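Womport Fleruvine Countertop Dish Dryer
Owner's Guide, Section 4: Setting Up and Running the First Cycle

Read Section 2 (Safety) before you start. Section 4 applies to the Fleruvine with either the standard lid or the Bowen hinged lid. Where the two differ, the step says so.

4.1 Choosing a place for the dryer

The dryer sends warm, damp air out through the rear vent. Pick a level counter that can stand some moisture, and keep the vent clear of walls, curtains, and the undersides of cabinets.

1. Set the dryer on the counter with the control panel facing you.
2. Leave 8 inches of open space behind the rear vent and the same above the lid.
3. Check that all of the rubber feet touch the counter. If the dryer rocks, turn the front left foot clockwise to shorten it or counterclockwise to lengthen it.
4. Route the power cord away from the sink and stove.

CAUTION: Do not place the dryer on a stovetop, even one that is turned off.

NOTE: On a wood counter, put a heat-resistant mat under the rear half of the dryer. The mat must not cover the intake slots on the bottom panel.

4.2 Power

The dryer is rated at 110 volts and draws 400 watts during the heating stage. Plug it directly into a grounded wall outlet. Do not use an extension cord or a power strip. If the outlet has a test button, press TEST and then RESET before plugging in the dryer.

The standby light on the panel comes on amber. If it does not, see Section 9.

4.3 Fitting the racks and trays

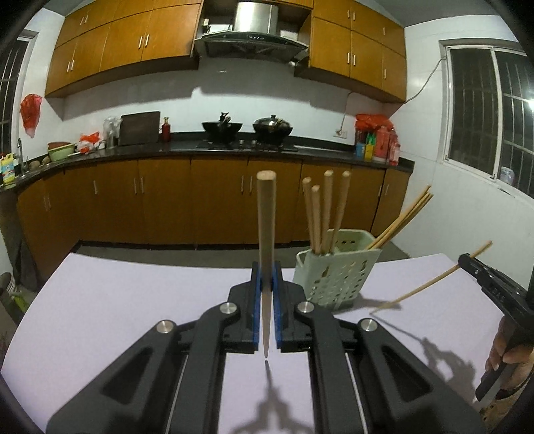
Reading time: 8 minutes

The dryer is shipped with the plate rack, the cup shelf, the flat tray, and the utensil cup packed together inside the cabinet. Remove the cardboard spacer and the tape on the fan cover first. The spacer looks like part of the cabinet floor and is easy to miss.

1. Wash the racks, tray, and cup in warm water with dish soap. Rinse them and wipe them with a towel.
2. Slide the drip pan in from the front until it clicks. The lip faces you.
3. Lower the plate rack onto the cabinet floor with the tall wires at the back.
4. Hang the cup shelf on the side pegs. There are upper and lower pegs. Use the lower pegs only if you are drying no dinner plates in that load.
5. Hook the utensil cup over the right side of the plate rack. It does not fit on the left, where the fan cover is.
6. Place the flat tray on top of the cup shelf. The tray is optional and can be left out for tall items.
7. Standard lid: set the lid on the cabinet and press down at both front corners. Bowen lid: push the hinge pins into the rear sockets, lower the lid, and check that it stays open by itself when raised.

CAUTION: Do not run the dryer without the drip pan. Water will reach the intake slots.

4.4 Running the first cycle empty

Run one full cycle with nothing on the racks. You may notice a smell from the heating element. Open a window if it bothers you. It should be gone by the second cycle. If it is still there after several cycles, unplug the dryer and contact Womport.

1. Close the lid.
2. Press POWER. The standby light changes from amber to green.
3. Turn the dial to NORMAL.
4. Press START. The fan comes on first and the heater follows.
5. Wait for the tone. The fan keeps running for 5 minutes after the tone to cool the cabinet. Leave the lid closed until the fan stops.
6. Press POWER to return to standby.

To stop a cycle early, hold START until the light blinks. The fan will still run through its cool-down period.

4.5 Loading dishes

Shake off standing water before loading. The drip pan is shallow and a load put in straight from the rinse can fill it before the cycle is over.

1. Stand plates in the rack facing left, toward the fan. Leave an empty slot between deep bowls.
2. Put cups and glasses upside down on the shelf. Tilt mugs with a hollow base so that water does not pool on top.
3. Put forks and spoons in the utensil cup with the handles down. Put knives in with the blades down.
4. Keep lightweight plastic lids under something heavier. The fan can lift them.
5. Check that the lid closes fully. The cycle will not start if a plate is holding it open.

NOTE: Baby bottles dry best on the flat tray with the necks down and the nipples and rings set beside them.

4.6 Wooden and bamboo items

Wood takes longer to dry than china and does not like fast heat. Use the GENTLE setting for chopsticks, spoons, spatulas, and small boards. Do not dry them with plates on NORMAL or HIGH.

1. Wipe each piece with a dry towel.
2. Lay chopsticks and spoons across the flat tray in a single layer. Leave gaps between them so air reaches all sides.
3. Short-handled spoons may stand in the utensil cup if the cup is no more than half full.
4. Turn the dial to GENTLE and press START.
5. When the fan stops, feel the thickest part of each piece. If it is cool and damp to the touch, turn the pieces over and run GENTLE again.
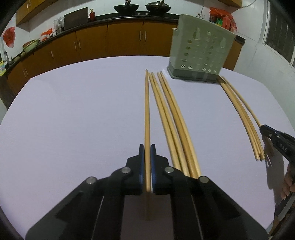
Fig. 4-2. Wooden chopsticks.

Lacquered or painted chopsticks vary a good deal. If the maker says hand dry only, follow the maker. Pieces with glued joints, metal bands, or shell inlay should be left to dry in open air.

Wood that has been dried many times may start to look pale and feel rough. Rub in a little food-safe mineral oil, leave it overnight, and wipe off the excess. Do not put freshly oiled wood back in the dryer. Oil that drips onto the cabinet floor will smoke on the next HIGH cycle and leaves a brown film that is hard to remove.

CAUTION: Never leave wooden items in the dryer between meals with the lid shut. Warm, still air encourages mold. Raise the lid, or move the items to a drawer once they are dry.

4.7 Emptying the drip pan

Empty the pan after every load, including small ones.

1. Wait for the fan to stop.
2. Pull the pan straight out, keeping it level.
3. Pour the water into the sink and wipe the pan.
4. Push the pan back until it clicks.

If you have hard water, a white crust will form in the corners of the pan. Soak it in Grivero descaling solution, mixed as the bottle directs, and rinse well. Do not pour descaler into the cabinet. The coating on the cabinet floor is different from the coating on the pan and will stain.

4.8 If something is not right on the first day

The light stays amber after you press POWER. The lid is not seated. On the Bowen lid, check that both hinge pins are all the way in.

The fan runs but there is no heat. The dial is on AIR. Turn it to GENTLE, NORMAL, or HIGH.

There is a ticking sound. A piece of packing tape is usually still on the fan cover. Unplug the dryer, let it cool, and look behind the plate rack.

Water is under the dryer. The drip pan is missing, full, or not pushed in. Unplug the dryer at the wall before drying the counter. Wait until the bottom panel is dry before plugging it in again.

Glasses come out with spots. The spots are minerals from the rinse water. A longer cycle will not remove them. Wipe the glasses before loading.

Continue to Section 5, Daily Cleaning.

Guide text: Cledwyn Maddocks. Revised October.

3 comments | 12 shares
© Womport Home Products. All rights reserved. | Contact us | Back to top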